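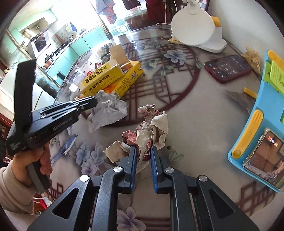

# Where Does the Money Go When You Put It in the Jar?

Hi! I'm Nikau Harawira, and I help raise money for a library bus. It's a real bus with real shelves, and it drives out to Skitton, Prothero and a few other small places that don't have a library of their own. I love my job (free smell of old books, all day long), and I get to visit schools and talk about it. Kids always ask me the same thing. They drop a quarter in my jar, look at me very hard, and say, "So what are you going to do with that?"

Great question! Grown-ups should ask it more often. Let's follow your quarter.

## First, what is a fundraiser?

A fundraiser is anything people do to collect money for something they care about. A bake sale is one. So is a car wash, or a walk where your aunt promises you a dollar for every lap and then looks a little worried when you keep going.

"Fund" is just a fancy word for a pile of money that has a job. Your piggy bank might be a fund too, if you're saving up for one special thing. Our fund is called the Wheels Fund, and its job is to keep the library bus on the road.

A person can also be called a fundraiser, by the way. I'm a fundraiser, and I sometimes run fundraisers. English is silly like that.

## And what is a charity?

A charity is a group that was set up to help with something, like feeding people, looking after lost dogs, or bringing books to Skitton. A store sells things, and at the end of the year the owners can keep what's left over. If a charity has money left over, it has to go back into the helping.

People who work at a charity can still get paid. I do! That surprises a lot of kids. One boy in Prothero asked me if I lived on the bus. I don't, but I have eaten a lot of sandwiches on it. Our driver gets paid too, and so does the mechanic. Lots of other people help for free, and they're called volunteers.

## Okay, back to your quarter

Say you drop it in the jar at our summer fair in June. Clink!

The jar has a sealed lid with a slot in the top, so the coins go in easily but don't come out again until we open it. When the fair is over, 2 people open the jars together. They each count the money on their own, and then they compare. If they get different answers, they both have to start over. I have been one of those people. I once counted the same pile four times, and it was past my dinner time, and I was not very nice about it.

When both numbers match, we write the total on a sheet and we both sign it. Then the money goes to the bank.

## The bank part

The bank keeps our money in an account. You can think of an account as a page with your name on top that says how much you have. Nobody at the bank puts your exact quarter in a little box with our name on it. It gets mixed in with everybody else's quarters, and it might end up in a cash register or somebody's pocket by next week. The *amount* is what stays ours. Twenty-five cents went in, so our page goes up by twenty-five cents.

I was pretty upset when I learned this as a kid, I have to say. I had drawn a star on my dollar so I could say hello to it again.

## Now we get to spend it (carefully!)

This year the fair made $3,504. I did a small dance in the parking lot. Then we had to decide what to do with it, and that's done with a budget.

A budget is a plan for money that you make before you spend it. We wrote down what the bus needed:

- new tires, because the old ones were getting bald
- gas for the long drive out past Itamside
- tape and covers for fixing torn books
- new picture books, and a lot more comics (you asked, I listened!)

Tires cost more than anything else on the list, and they're the most boring thing on it. I would much sooner buy comics. But a bus full of comics that can't leave the garage is no good to a kid in Prothero, so the tires went first.

Some money stays in the bank for surprises. We call that part the reserve. Last winter the heater quit, and the reserve paid for it. Your quarter might be sitting in there right now, waiting for something to break.

## What if somebody gives money for just one thing?

Good, this one is tricky. Sometimes a person says, "This is for books about space." If we say yes and take it, we have to use it for books about space. We can't spend it on gas, even if the tank is nearly empty. One group of cousins in Skitton saved up for exactly that, and they bought the bus 16 space books. There's a sticker inside each cover with the cousins' names on it.

If we can't do what the person wants, we should tell them before we take the money. A man once offered to pay for a parrot to ride on the bus. We talked it over for longer than you'd think, and said no thank you.

## How do you know I'm telling the truth?

You don't, just from me talking! So charities write reports. A report shows how much came in and how much went out, and somebody from outside checks the numbers. Anyone can ask to read ours. It's 17 pages long and I won't pretend it's thrilling, but there is a photo of the bus on the front.

If someone asks you for money and you aren't sure about them, you can ask:

- What's the name of your group?
- What will the money be used for?
- Where can my family read more about it?

A good fundraiser will be happy you asked. You can also say no, or "I have to talk to my grown-up first," and you don't have to feel bad. Always check with a grown-up before you give money to anyone online.

## Try it yourself

Got a class fundraiser coming up? Before you start, write down what the money is for and who will count it. Pick two counters. When it's over, make a poster with the total and what you bought, and hang it where the people who gave can see it. Then say thank you!

And if the library bus stops near you, come up the steps and say hi. The comics are on the bottom shelf on the left, and you can borrow four at a time.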